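Students at Durerora Teach a Gripper to Handle Cloth

January 11, 2018

When Marlene Rezende started the after-school robotics class at Durerora, she expected most students to ask for wheels. The 14 who signed up wanted to work on laundry.

"Cloth is hard," Rezende said. "A block stays the shape it was. A towel doesn't."

The class meets in two groups. One records people picking up fabric with hand-held grippers, and the other sorts the recordings and labels them. Sipho Motaung, 15, works on the labels.

"We have roughly 1000 clips," he said. "Some we throw out. If you drop the cloth and grab it again, that's still useful, so we keep those."

Lucimara Fontes is in the recording group. She said the hardest part was learning to slow down.

"At first I moved like I was using my own hands," she said.

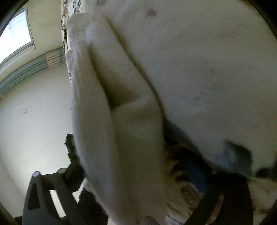 "Then Sipho showed me my clips and you couldn't tell where one fold ended. Now I stop for a second before I close the fingers – it helps him find the start of the grab."

The students plan to show their work at the Derdale meet, where six schools have entered. Rezende said she is not worried about the result.

"They want a shirt folded by then," she said. "I told them to start with the sleeves."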